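Rapport d'avancement intermédiaire — période close fin février
Projet Bilach : conservation et mise à disposition d'un fonds de couvre-chefs de travail et de sport
Structure porteuse : association Mekus
Rédaction : Seul-gi Song, responsable des collections

1. État général

Le projet se déroule conformément au calendrier annexé à la convention, à l'exception du lot 3 (conditionnement), qui accuse un retard de six semaines. Ce retard n'a pas d'incidence sur la date de clôture prévue. Les dépenses engagées restent dans l'enveloppe de chaque poste et aucun virement entre lignes budgétaires n'est demandé à ce stade.

2. Lot 1 — Récolement

Le récolement porte sur 100 % des pièces inscrites à l'inventaire papier. L'écart constaté entre l'inventaire et les réserves s'élève à 32 pièces, dont 22 ont été retrouvées sous un numéro erroné, le plus souvent par inversion de deux chiffres lors du recollement des étiquettes. Les dix pièces restantes sont portées « non vues » dans la base. Une seconde recherche est programmée après le déménagement de la travée C, dont le contenu n'est accessible qu'en partie.

Les anciens numéros sont conservés dans un champ distinct afin que les correspondances déjà établies avec les fiches des donateurs demeurent exploitables.

3. Lot 2 — Base de données

La migration vers le logiciel Skustix est achevée pour les champs d'identification, de matière et de dimensions. Le champ « état » pose encore difficulté : les fiches antérieures emploient un vocabulaire libre (« fatigué », « correct », « à voir ») qui ne se convertit pas automatiquement dans l'échelle à cinq niveaux retenue. La reprise se fait à la main, par série.

Le thésaurus des formes a été révisé. Les termes « casquette souple » et « casquette à coiffe rigide » remplacent l'ancienne entrée unique. Les bérets, calots et bonnets ne sont pas modifiés.

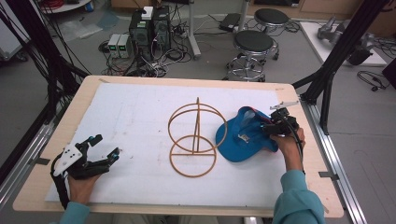
La notice type comporte désormais le tour de tête intérieur, la profondeur de la coiffe et la longueur de la visière prise dans l'axe. La mesure du tour de tête s'effectue au ruban souple, sans tension, bandeau en place. Les mesures relevées avant l'adoption de ce protocole sont signalées comme telles et ne seront pas reprises, sauf demande d'un emprunteur.

4. Lot 3 — Conditionnement

Le fournisseur Rind a livré les boîtes de grand format avec une hauteur utile inférieure à celle du bon de commande. Le lot a été refusé et remplacé sans frais, d'où le retard signalé au point 1. Les boîtes de petit format sont conformes et en cours d'utilisation.

Le papier de soie employé pour le bourrage est sans acide et sans réserve alcaline pour les pièces comportant de la laine ou de la soie. Les pièces en coton et en fibres synthétiques reçoivent un papier tamponné, déjà en stock.

5. Climat des réserves

L'humidité relative est restée dans la plage fixée, hormis deux dépassements en février, consécutifs à l'arrêt du déshumidificateur pendant la nuit. Le relais défectueux a été changé. Les relevés de 6 heures et de 22 heures sont joints en annexe B.

6. Points soumis à décision

— Accord sur le report de la livraison du lot 3.
— Validation du thésaurus révisé avant ouverture de la consultation en ligne.
— Maintien ou suppression de la version imprimée du catalogue, dont le devis est joint en annexe C.

Le prochain rapport portera sur la fin du conditionnement et sur la reprise du champ « état ».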